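Lecture 7: Guidelines for handling food items, and how much to believe them

Course notes, U. Heinonen section. Read before the July lab session. Bring your own copy of the Deschamps checklist, the long one.

7.1 Where the rules come from

Most of what gets called "good practice" in manipulation work started as somebody's lab habit. A group writes down what they do, another group copies it, and five years later it shows up in a tender document as a requirement. The Nekach guideline is a fair case. It has 122 clauses. I have gone through them twice and can trace a test or a measurement behind very few. The rest say "should" and leave it there.

This does not make them wrong. Plenty of them match what any careful person would do. But when you cite a clause in your report, say what evidence it rests on, and if you can't find any, write that.

7.2 Clear containers and loose grains

Nekach clause 31 says transparent containers "should be presented under uniform lighting." Fine. Now look at an ordinary table. You get glare on the lid, a shadow across half the surface, a reflection under the box, and the wall of one container showing up as little more than a line. A rule that only holds under uniform lighting tells you nothing about any of this. The Stosidis supplement is a bit better and asks you to record the lighting you had, whatever it was. I would follow Stosidis on this point.

Grains are worse. The guideline treats a bin of rice as one object with one weight. Anyone who has put a scoop into it knows the pile has a slope and the slope matters – where the tool goes in changes what comes out. A perforated tool adds another question that the text skips completely, namely what the holes do with grains of a given size.

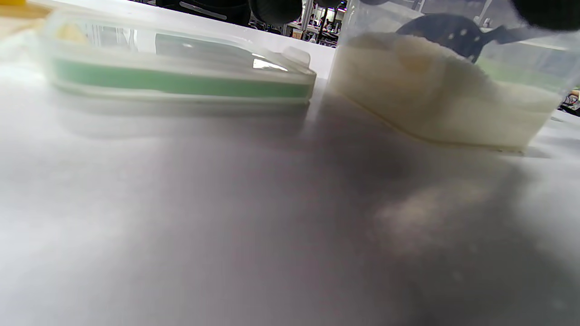 7.3 Reading a pass rate

Brorkinetti reports 1750 scoops with 526 rejected by the operator. The summary then quotes a pass rate on what was left. Ask who decided on the rejections, and when. If the operator could throw out a trial after seeing the result, the figure is not worth much. Clause 88 permits this, by the way, under "obvious handling errors," and never defines obvious.

Another thing to watch is sample size used as decoration. More than 3000 trials sounds like a lot until you learn they all used one container and one fill level.

7.4 What I expect in your lab write-up

Fix your rejection rule before the first trial and put it on page one.
State fill level, tool, container and lighting.
Keep the failed trials in the table.
Quote clause numbers, not "according to the standard." None of these three documents is a standard in the formal sense.

Question 4 on the problem sheet still refers to the old clause numbering. Use the new one.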